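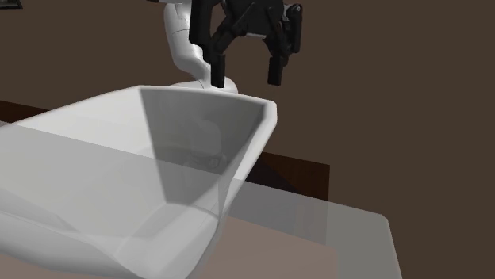
White arm, black gripper, big white basin.

Jul 7, 2020

Right, a thread about the student union's society grants, as I've now read all of the minutes and my tea's gone cold. 1/9

Background for anyone who's not been following: back in March the union said every society could claim up to £241 for moving its stuff online. Lovely idea, and credit where it's due, it was announced very quickly. 2/9

I write bits for Kesum (student paper, very small, no office) and we put in for it the same week. So did the Skavura lot, who run the film nights, and I think most of the music societies. Form took me ages - it wanted a risk assessment for a Zoom call. 3/9

The minutes went up last night. The total paid out so far is £687. That's for the whole union! At £241 a go you don't even get to three full grants. 4/9

Meanwhile the same minutes have £900 going on new signs for the Mfinanga Room, which has been locked for months. I like the Mfinanga Room. I've had some very good naps in there. But signs?? Now?? 5/9

To be fair (I'm trying) the signs were agreed before lockdown and the union says the order couldn't be cancelled. Someone's also pointed out in my replies that it comes from the buildings budget and not the societies one. Fine, I'll take that. 6/9

What I can't get past is that there are 2 lines in there about "applications pending review" and no number next to them. How many pending? Since when? We've had one automatic email and then silence, and the film lot have had the same. 7/9

I've emailed to ask and I'll post whatever comes back. If your society applied and you've heard ANYTHING, yes or no, please message me or the Kesum account, happy to leave your name out of it. 8/9

Also the next open meeting is on Atar, the new voting site, so you'll need to set up a login beforehand. Took me three goes with my uni email, and the code went to junk. Check your junk! 9/9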